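Home | Articles | Categories | Recent changes | Log in

Clay mask

A clay mask is a facial skin care product made of mineral clay mixed with water and applied as a thin paste. It is left on the skin for a short period and then rinsed off. Clay masks are used mainly on oily and combination skin, where they take up surface oil and loosen dead skin cells.

Composition

The base is usually kaolin, bentonite, or a blend of the two. Kaolin has a fine grain and low absorbency. Bentonite swells in water and takes up more oil, but it can leave dry skin feeling tight. Most ready-mixed masks also contain glycerin, a thickener, and a preservative. Powdered masks are mixed with water before use and generally need no preservative while dry. 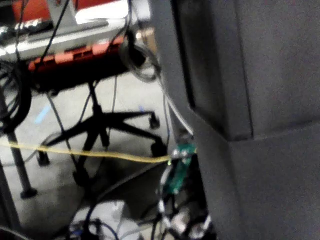
Orange-red power strip along the front edge of a light gray surface, with dark cables beneath.

Use

The paste is spread over clean skin, avoiding the eyes and lips, and is commonly left on for 10 minutes. Many makers advise removing it with lukewarm water while it is still slightly damp. Full drying increases tightness and may cause short-term redness. A plain moisturizer is normally applied afterward. Use once or twice a week is typical.

Commercial products

Bukora sells a kaolin mask in tubes and a bentonite powder in jars. The Lendo line consists of four single-use masks, sorted by skin type. Thampi, a pink clay mask, gets its color from iron oxides and was first sold in a jar of about 109 grams. The jar was later replaced by a pump bottle, which required a thinner formula.

See also: Kaolin, Sheet mask, Facial toner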